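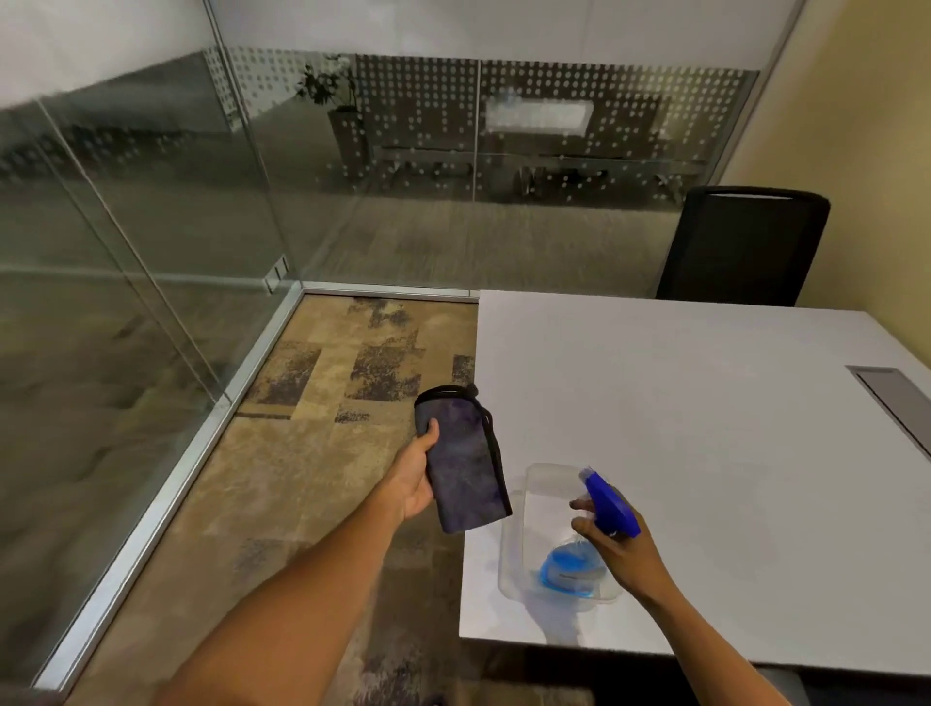
How do I reserve a desk or a meeting room at Keseck?

Log in to the member page, pick your building (Redgate or Cleltow) and choose a time. Desks are reserved by the half day and meeting rooms by the hour. You'll get an email with your desk or room number. If you don't have a login yet, the front desk can set one up when you arrive.

How far ahead can I reserve?

Desks open 21 days ahead. Meeting rooms follow the same rule, except the Kolev Room, which can be held up to three months out if you have a monthly plan.

What does it cost to cancel?

There is no charge if you cancel at least 2 hours before the start time. After that, the full amount comes off your balance. Monthly members get one late cancellation a month free.

Can I stay past the end of my reservation?

If the next slot is open, extend it from the member page before your time runs out. If someone else has it, you need to be out on time. The front desk will look for another room but can't promise one.

What are the hours?

Redgate is staffed from 8 a.m. to 6 p.m. Monthly members can get in with their door card from 6 a.m. until 10 p.m. Cleltow keeps the same staffed hours but closes at 8 p.m. for everybody, as the street entrance is shared with the shops downstairs.

Can I bring guests?

Guests in a meeting room are included up to the room's posted limit. Add their names to the reservation and they can check in at the front without calling you. Guests who want to sit and work at a desk need a day pass.

Is there parking?

Redgate has a small lot behind the building, first come, first served. Cleltow has none of its own. The public garage is a five-minute walk, and we don't validate tickets.

How do I connect to the Wi-Fi?

The network name and your code are in the confirmation email. Codes for day passes expire at closing time. Monthly codes stay the same until you change plans.

How much printing is included?

Monthly plans include 700 black-and-white pages. Day passes include 5. Color pages are charged separately, and unused pages don't carry over.

Can I take phone calls at my desk?

Short calls are fine in the open area on the ground floor. The upper floor is quiet - please use a phone booth or step out to the landing. Booths can't be reserved.

Is food allowed in the rooms?

Cold food and covered drinks are fine. Hot meals should be eaten in the kitchen. If you're having lunch delivered for a group, tell the front desk the day before so the driver gets sent to the right door.

Can I use Keseck as my mailing address?

Mail service is an add-on for monthly members and is only offered at Redgate. Packages are held for two weeks. Anything that needs refrigeration will be turned away.

I left something behind. Who do I ask?

Email the building where you were and include your room or desk number. Found items are kept at the front desk until the end of the month.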